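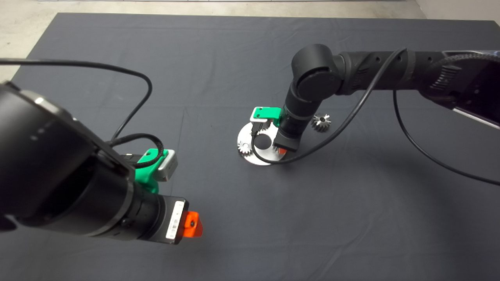
Getting fold creases out of a dark tablecloth that can't go in the dryer

Posted by Maysoun Srour, June 2026

I bought a dark gray cloth for the long table in our dining room. It came folded in a packet and the creases haven't dropped out after 12 days on the table. The label says cotton and polyester mix, machine wash cool, do not tumble dry, cool iron only. I tried the iron on the lowest setting and it did next to nothing, and in one spot near the hem it left a shiny patch the size of a coin. I don't own a steamer and would like to avoid buying one for a single cloth. Is there a way to get the lines out, and can the shiny patch be fixed?

Sutrisno Liew

The shine comes from pressing the face of the fabric directly. Dark colors show it worst. Turn the cloth over and iron the back, with a damp cotton dish towel between the iron and the cloth. You can go up one setting with the towel in place, but test a corner first. Press down, hold for a few seconds, lift, move on. Sliding the iron back and forth stretches the weave and you get ripples along the hem.

For the creases themselves, wash it once before you do anything else. New cloth often has a finish on it that holds the fold. Take it out as soon as the cycle ends, shake it hard, and hang it over a shower rail or two parallel lines so the weight is spread. Iron it while it is still slightly damp.

The shiny patch may come back if the fibers are only flattened. Lay a damp cloth over it, hold the iron just above so the steam goes in, then brush it with a soft clothes brush. If the polyester has melted a little, it will stay shiny. Turn that end toward the wall.

After that, don't fold it again. I roll mine around a cardboard tube from a fabric store and stand it in the closet.

sullard_200

spray bottle with water, mist it on the table at night and smooth it with your hands. put a towel under if the table is wood. worked on mine mostly

Maysoun Srour

Washed it and ironed the back through a towel. The short creases are gone and the long center one is faint – good enough for me. The patch is still there.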